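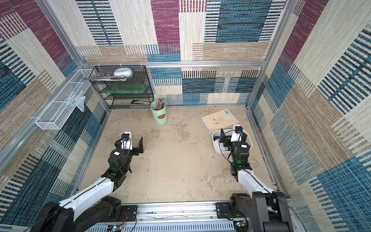 Cosham to vote on carpet tile refund plan

23/10/2026

Cosham's town council will vote in November on a plan to pay homeowners who swap their old wall-to-wall carpet for tiles with recycled content. The pitch sounds good. The numbers behind it are thin.

Under the draft, a household could claim back 40 percent of the price of new tiles, as long as the old carpet goes to the town's drop-off site and stays out of the regular trash. The council says the plan would keep "large amounts" of carpet out of the landfill. Asked how large, it pointed to a 13-page report from Viltemano, a flooring company that sells recycled tiles and would be one of two approved suppliers.

The other is Drakden, which runs a warehouse outside town and has been asking for a plan like this for years.

Ajith Pinto, who has laid floors in Cosham for most of his working life, read the report and came away unimpressed.

"It says 90 percent of old carpet can be recycled," he said. "Can be. I'd like to know how much of it is. I've pulled up carpet that was glued down, soaked by dogs, full of staples. Who is taking that?"

The report does not say. It assumes that whatever reaches the drop-off site is clean, dry and sorted by fiber type, and it gives no source for that. It also counts every tile as lasting twice as long as the carpet it replaces. The footnote for that claim leads to Viltemano's own sales catalog.

A spokesperson for the company said the figures were "in line with what our customers tell us" and that the tiles can be replaced one at a time when they wear out or get stained. That part is true enough, and it is the best argument for them. Matching a new tile to one that has faded for several years is another matter - the report skips that too.

The neighboring town of Sýkora ran a smaller version of the plan and let it lapse. Its public works office said people liked the refund, but much of the carpet that came in was too dirty to process and ended up in the landfill anyway, after the town had paid to haul it twice. Cosham's draft has no line for hauling costs.

Supporters on the council say the details can be settled after the vote. Maybe so, but the refund rate and the two suppliers are already written in, and those are the details that decide who gets paid.

Residents can send written comments to the town clerk until the vote. The full report is at the front desk of the town hall, though visitors have to ask for it. Around 40 people have done so, according to the clerk's office.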